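The Four-Thing Kitchen

When I moved into my place in Brodside last October, I brought eleven boxes marked KITCHEN and one small counter to put them on. I'd been renting a bigger apartment over in Pernell, with a pantry you could stand up in, and I'd filled it the way people fill pantries. The new kitchen has 14 square feet of usable surface. I measured it twice because I didn't believe the first number.

So I spent a whole evening sitting on the floor with a sandwich, asking myself what I cooked with on a normal night. The waffle maker? Twice since I bought it. The big stockpot was lovely to look at and lived over the fridge where I couldn't reach it without a chair. I gave away the fondue set, which hurt a little (I do love a fondue set), and I sold the stand mixer to a bakery called Nair that needed a spare.

What stayed out came down to a short list: something for toast, something to heat things in, something to eat from and something for the leftovers. That's dinner, and it's breakfast too if you're not fussy.

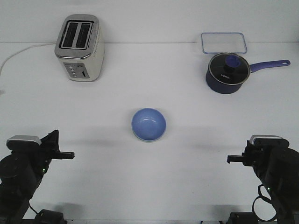 Is one small saucepan enough for a person living alone?
For most weeknights it is, as long as it has a lid that fits. Soup, oatmeal, rice, boiled eggs and a single helping of pasta all work in one, and you'll only miss a bigger pot when company comes.

I'm picky about the saucepan, I'll admit it. I want a long handle with a hole in the end so it can hang up, and I want a knob on the lid that I can get hold of with a folded dish towel. Color matters to me as well! Navy blue hides a lot of sins, and it makes a can of tomato soup feel like a decision.

The toaster took more thought. A four-slot one is great for a family, but it eats the counter, so I'm a two-slot convert now. I keep mine toward the back near the wall, cord going off to the left where the outlet is, and I empty the crumbs whenever I remember, so not often enough. My old one lasted seven years and smelled like raisin bread for the last three of them.

Then there's the bowl. I had more than twenty when I packed up in Pernell, most of them from the Flirnano outlet store, where I can't be trusted. Now I reach for the same light blue kind for cereal, noodles, salad, ice cream, whatever. Washing it takes a minute and then it's ready again.
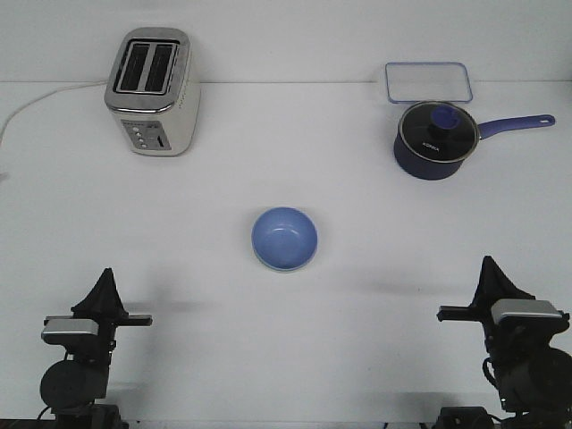
Toaster, lidded saucepan and a light blue bowl, with a clear blue-rimmed lid at the back.

Leftovers are where small kitchens go wrong, I think. My plastic tubs used to slide out of the cabinet every time I opened it, and half the lids belonged to tubs I'd lost years ago. I switched to clear rectangular ones with rounded corners, all the same size, and they stack in the fridge without a fight. I can see last night's rice, so I eat last night's rice.

The boxes I couldn't part with are in a storage unit across town, number 329, and I keep meaning to go through them. There's a cake stand in there I'd like back before the holidays.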